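Yeison Muñoz
3/9/22

Wrist module comparison, part two. Last thread was the Nalstead gripper against the Arkness one on the bench arm. A few of you asked how either stacks up against bare hands with trackers on, so that's what I've been running.

Short version of the last thread for anyone new: the Nalstead closes harder, the Arkness is gentler on cardboard, and both are hopeless with anything thinner than a credit card.

The hand setup is a wristband on each side with a tracker plate, and a sensor module hinged underneath. Left plate is L1 and L2, right plate is R1 and R2. Get those swapped and you'll lose an afternoon. I did in July.

Task is label peeling. Small parcel, packing tape all over it, pull the shipping label off the top. I picked it because it needs both hands and the label curls as it lifts.

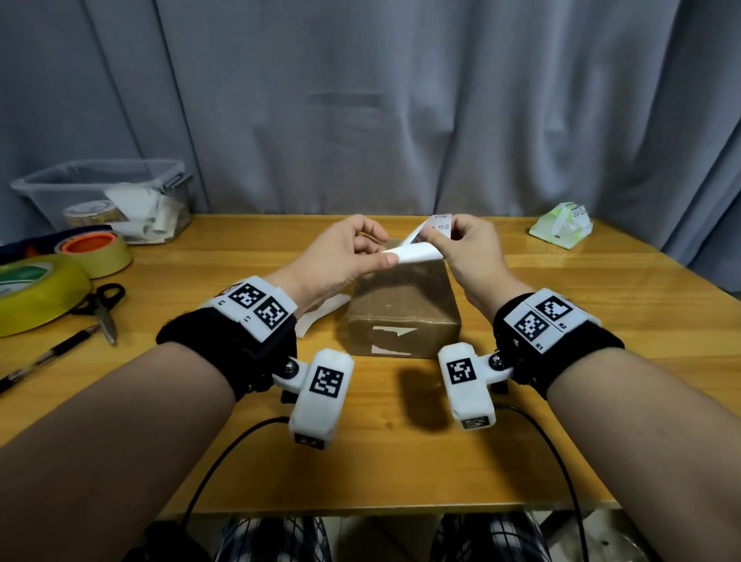
Peeling the label, both modules on. Scissors and tape off to the left.

The hinge is the part I like. It's one metal bolt through a white bracket, and the module can be swung to suit the wrist. The bolt does work its way loose, so I check it every 55 minutes with a hex key.

What I don't like is the cabling. One long run each side, across the table and over the front edge. Reach for something on the far side and you feel the tug. Quispe sells a wireless version but it was $900 a pair when I asked, so no.

Marker tracking: fine while the plates face the head camera. Roll your wrist past a certain point and the plate goes, then you're relying on the square on the module. I got 3 dropouts on the left over the whole session and 8 on the right. I'm right-handed and twist that one more, which probably explains it.

Same task with the Arkness on the arm: it can hold the box all day. It can't start the corner of a label. The Nalstead started one and tore it.

Someone asked about the Titcombe controller. I've only had it running on the bench arm. Set-up was easy, the manual is poor, and the e-stop is in a silly spot — right where your elbow goes.

Next up is the same parcel with a fingernail-style tip on the Arkness. I've printed two and the first one snapped. Will post the numbers when the second has done a full session.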